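Home | Ask the community | Topics | Groups | Sign in

Budgeting for hand-held grippers for a clothes-folding project: one pair or two?

Hello everyone, I hope this is the right board, as the last time I posted about equipment I was sent over to Gardening! I'm putting together a small budget for our group in Lurkeck. We want to record people doing ordinary laundry jobs in their own homes, so that a robot can eventually be taught to fold, and I have to say by the end of the month what we need to buy. The yellow-fingered grippers are the big item. Do we get one pair and pass it between households, or two pairs and have done with it?

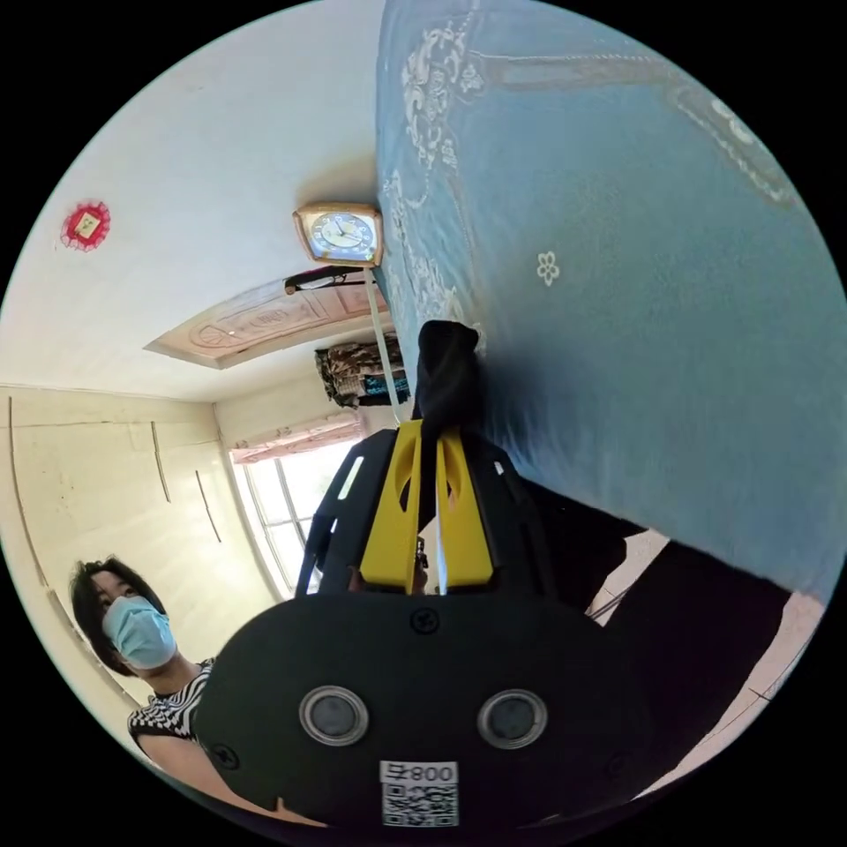 Page 1 of 3

The work is all soft things on beds, socks and trousers mostly, and each session is booked for 50 minutes. I've put down a spare set of fingers as well, and a card reader, but I keep going round in circles over the rest. Any advice very gratefully received.
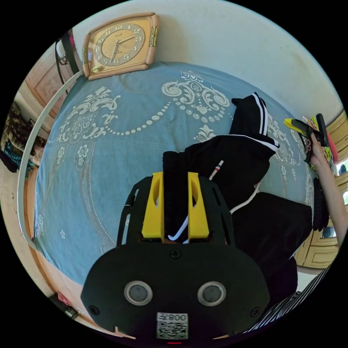 Keyvan Mazandarani

Two pairs, if you can stretch to it. We started with one pair at Staltatgate and lost most of March to driving it about between houses, and when a single gripper went back for repair the whole thing stopped, as you can't do much folding with one hand. If the money really won't go that far, buy one pair and a third gripper to keep in the cupboard. Do ask about the charging leads too, ours were extra and came to more than I'd have guessed.

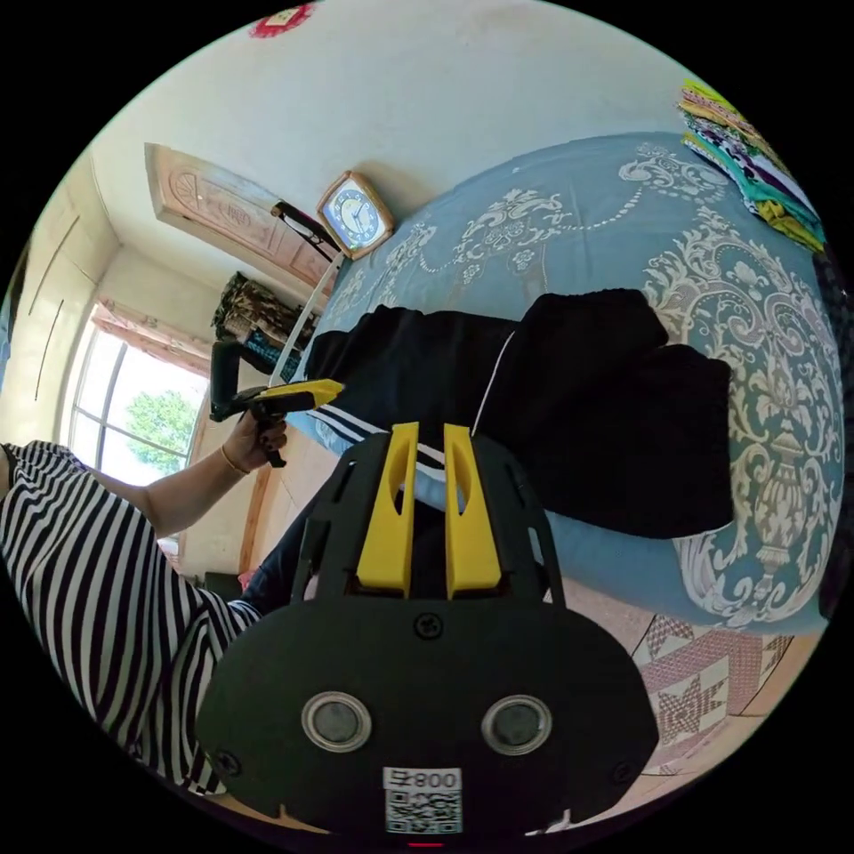 Track trousers on the bed, a gripper in hand.

Ehsan Ebrahimi

I'd agree with Keyvan on the spare, but please don't forget storage! Our quote from Harasym was 623 for drives alone, and we'd left that line blank on the form (my fault entirely, I was thinking about fingers and cases and never gave a thought to where the recordings would live). Get a price for 7 months and not for one, and ask if they'll hold it until you've had your approval. 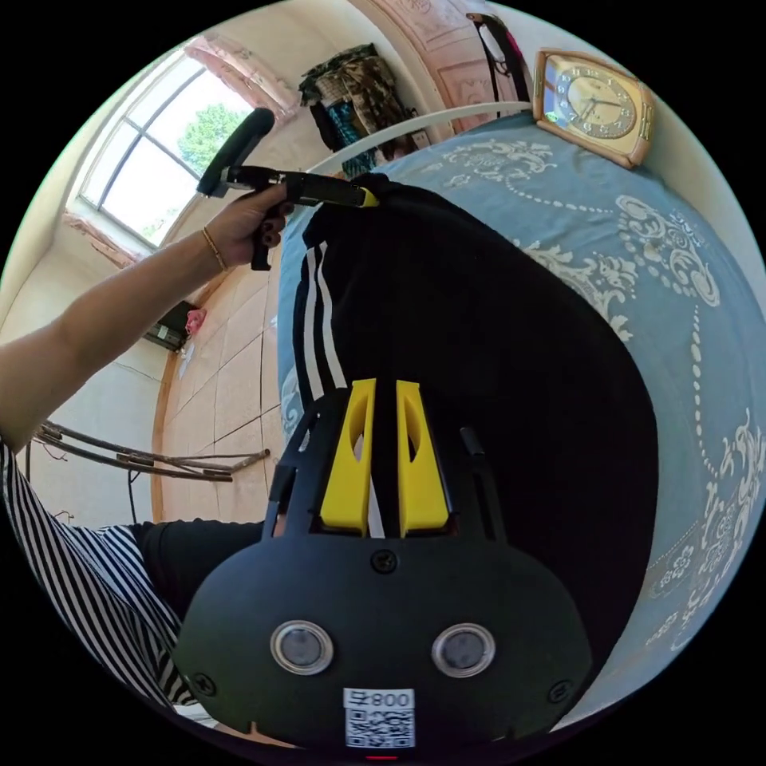
The other thing I'd plan for is people's time. Dark, floppy clothes like track trousers are slow going when you're new to it, so we paid each household for a practice visit before the proper one, and I'd put that in again without a second thought. Sisoden lent us a pair for a fortnight before we ordered, so it's well worth ringing round to see if anyone near you will do the same.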